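Wardale two-arm bench kit, worth it?

dresholm68
Posted 24/11/2025
Had the kit on trial since September. Setup took 8 hours. Cable routing is my main gripe.
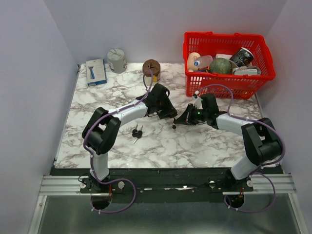 Both arms on the front rail

ogola_r
$2000 is steep. The Bratilport arms have the same reach.

dresholm68
Not with wrist cameras included. We're using padlocks and keys as the test job.

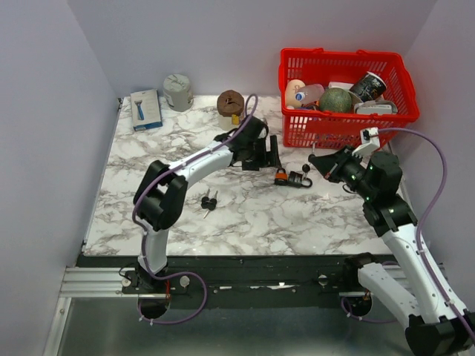
Keys and locks on the bench

ogola_r
I'd still wait for a sale. Grey finger pads scuff too easily.

dresholm68
Agreed on the scuffing. Spares are $200 a set. 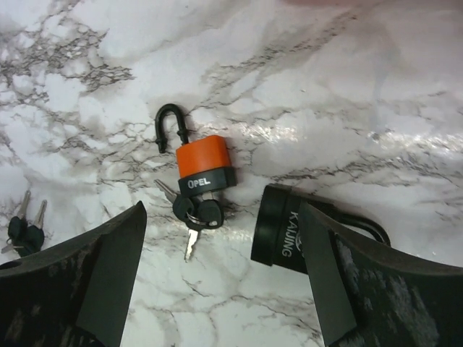

Refilwe Msimang
Disagree on waiting. Support answered me the same day, and that's worth paying for.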